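Workshop shelving, part two

The back wall of the workshop has been rearranged again. The previous layout had the heavy parts at shoulder height and the consumables on the bottom shelf, a poor arrangement for anyone's lower back. I drew up a new one in August and finally moved everything over.

The shelving is a Bredora unit rated for 3,000 N per bay, evenly distributed. I don't trust that figure with a point load, so the two castings went on the lowest shelf, directly over the uprights. Fasteners sit above them, sorted by thread and then by length. M8 gets its own bin, having always run out before everything else.

Soft goods are the unsolved part. Cloths, covers and old sleeves don't stack, and folding them takes more than 9 minutes per batch if done properly. Rolling is quicker but wastes depth. For now they get bunched up and put wherever there is a gap – I would like a better system than that. The Prantl crates I ordered are 2 cm too wide for the bay, measured across the rim and not the base as the data sheet has it.

Remaining work: labels, a cable tray along the table, and a second lamp on the right. The table itself stays where it is until the floor has been leveled.
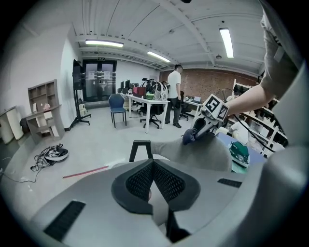

Workshop, mid-afternoon, with the soft goods still to do.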